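Portion Weighing at a Shared Worktable
Project report, Food Measurement Practice
Hanne Manninen and Thandeka Sibiya
May 2026

1. Work surface

The project set out to write a short weighing routine that a new student could follow without help. All work was done at one table against a white wall in the Kettunen teaching room. The tabletop is gray and mottled, with pale patches and small dark specks in the pattern or on top of it. Crumbs are hard to tell from the surface by eye, so the routine calls for wiping the full area before each session. 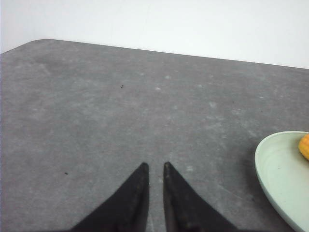

2. Layout and routine

The plate goes on the left and the digital kitchen scale on the right, with a short gap of bare table between them. The gap keeps the rim from touching the scale during a reading. The item to be weighed, in this case a short yellow corn cob, starts on the green oval plate.
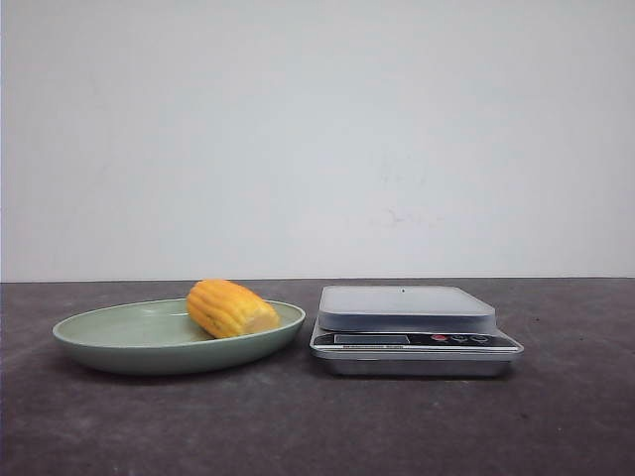 Each reading followed the same order: switch on, wait for zero, place the item at the center of the platform, wait for the display to hold, write the value down, return the item to the plate. The scale was checked with a 400 g reference weight at the start and end of each session. If the check was off by more than 1 g, the session was repeated – this happened twice in March.

We also compared two ways of placing the item. Setting it down by hand from directly above gave steady readings sooner than sliding it on from the side. Sliding sometimes moved the scale itself, and the zero had to be set again. 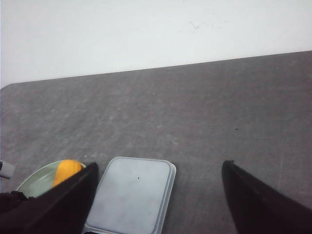
3. Records

The log holds 337 readings. Entries were made on paper and typed into a spreadsheet the same day by the other team member. Four entries could not be read and were left out of the analysis.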